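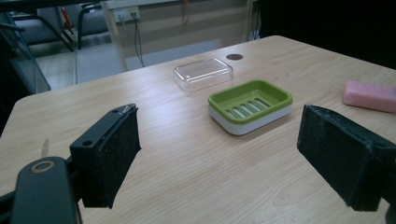 Have you ever wondered why your mum or dad keeps telling you to wash your hands with soap? Surely water is wet enough! I used to think so too, until I got bicycle oil all over my fingers and held them under the tap for ages. Nothing shifted.

The trouble is that oil and water don't mix. Drip some cooking oil into a glass of water and you'll see it float about on top in little blobs. The grease on your hands behaves the same way, and germs and dirt love to cling to it. 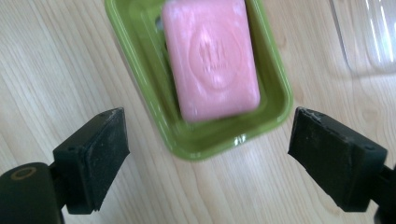

Words: the Holloway Science Corner

So what does soap do? It's made of teeny tiny bits called molecules, far too small to see, and each one has 2 ends. One end loves water. The other end can't stand water but loves grease - so it dives straight in! Lots of them crowd round a speck of grease with their water-loving ends sticking out, and then the tap can rinse the whole lot away (scientists call that little ball a micelle, say it "my-sell").

Rubbing helps as well, so do the backs of your hands, your thumbs and in between your fingers. I count slowly to 30 while I'm at it.

Want to try it? Sprinkle pepper on a bowl of water, put a dab of soap on your fingertip and touch the middle. Whoosh - off the pepper goes to the sides! Ask a grown-up before you raid the pepper pot, and wash the bowl up afterwards.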